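Water bill day

2/24/26

So the water bill came and it was $228. For one person and a cat. Normal is nearly half that.
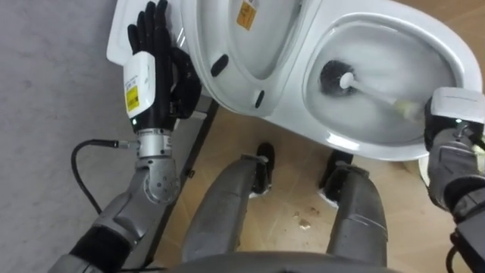 First thing I did was call the water company. On hold 8 minutes, then got a nice guy who said the reading was real, not an estimate, and had I been filling a pool. In December. No sir.

Then Lucyna Kalinowski from upstairs told me about the food coloring thing. Few drops in the toilet tank, don't flush, come back later. If teh bowl has color in it the flapper leaks. Did it before work, came home to a very blue bowl. So there you go.

The flapper was a few bucks at the hardware store on Mirkau. Bought the wrong size first – there are 2 sizes, measure the drain opening before you leave the house. Shut the valve, flush, unhook the old one, hook on the new one, leave a little slack in the chain. Done before the pasta water boiled.

Also called Stavros Shehu, who does my building's plumbing, to ask if I get any money back. He says some places do a one time leak credit if you send in the receipt. Mailed mine yesterday, will update if I hear anyhting.

Next up the kitchen faucet, which has been dripping for six months and which I have been ignoring. Different post.

Contact | © Jevdale Notes | Back to top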